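4.2 Do festival prizes sell tickets?

Distributors often claim that a festival prize brings people into theaters. We doubt the claim is as strong as it is made to sound. Our sample holds 54 small-budget films released in the Noravport region, and only 7 of them had won a prize before opening. Seven films can't carry much weight, and two of those came from the same distributor, Rivas.

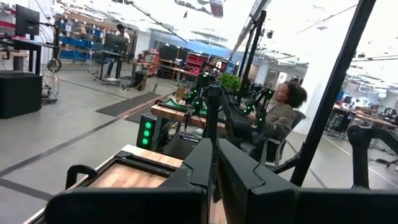
Nicanor Herrero, commenting on an earlier draft, objected that prizes work slowly and that opening-week sales are the wrong place to look for them. That may be so, but the trade press makes its case with opening weeks, and we test the claim as it is made.

The prize winner with the highest sales, Kurcombe, sold 3,860 tickets in its first week. It also opened over a school holiday. 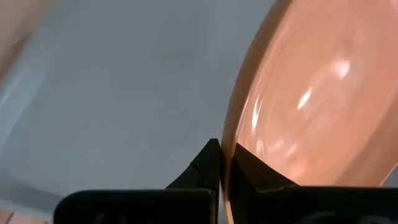 Once holiday openings are set aside, the gap between winners and the rest shrinks to fewer than 1,000 tickets per film, and the number of screens explains most of what is left.

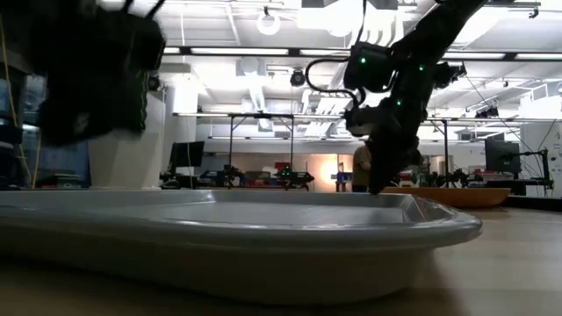

Figure 3. A pale gray tray on a wooden table beneath two black robot arms.

Eltura, which won nothing, outsold four of the winners on a similar number of screens. We would not build a release plan on the prize effect until someone finds it in a larger sample.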